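12 February 2026
Miltlow bench book, dye room

Third go at the madder bath for the Dreren blanket, and I am finally getting somewhere, so I want it written down while my hands still smell of it. For those of you reading over my shoulder later (hello, Charoen), the goal is the soft brick red in the old sample card, the one that leans a little toward orange in daylight and goes brown under the lamps. The first two tries came out pink. A lovely pink, I'd wear it, but the blanket people want brick.

Yarn is the Lellton two-ply, undyed, nine skeins. Scoured last night with plain soap and left to cool in the pot overnight, then rinsed until the water ran clear. I weighed everything dry before I started and got 2210 grams with the ties on. Must remember to subtract the ties next time — they are cotton and won't take the color anyway, and it bugs me to have them in the sum.

Alum went in as usual. I let the mordant pot come up very slowly, an hour and a half, because last July we rushed it on the hot plate and ended up with those streaky skeins that are still sitting in the bottom drawer (someone please knit them into something, I can't look at them anymore). Held it just under a simmer for an hour, then turned it off and went to have lunch.

Now the madder. Charoen Phromma kindly brought me a jar of his own ground root, three years old, and it is a completely different animal from the shop powder. Darker, and it smells like a garden shed. I soaked it in warm water and strained it through the old pillowcase, twice, and then put the bag in the pot with the yarn so we'd get every bit out of it. Added a spoonful of chalk too. Our tap water at Miltlow is so soft that I think this was the whole trouble with the pinks, though I'd want to run a small skein without chalk before I swear to it.

Kept the heat low. The thermometer drifted up once while I was on the phone and I took the lid off and fussed until it came back down. Too hot and you bring the browns out, as Min's old recipe sheet warns in red pencil, underlined.
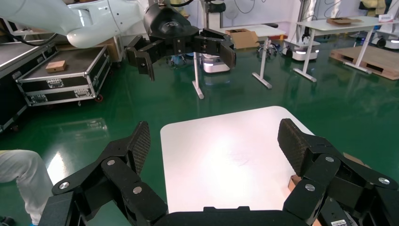

Pulled one skein after an hour and it was already past pink. Left the others in for another hour and let them cool in the bath. Squeezed out, they look like wet flowerpots, and I'm trying hard not to get excited before they dry, as madder always loses a shade or two on the line.

Things to do. Rinse skein one by itself and tag it. Save the bath in the lidded bucket, there's certainly an apricot left in it and maybe a peach after that. Label the bucket this time! Check the washed sample against the card by the window, before noon if the sun is out. And ask Charoen whether he has 31 grams more of the root to spare, which would do the fringe.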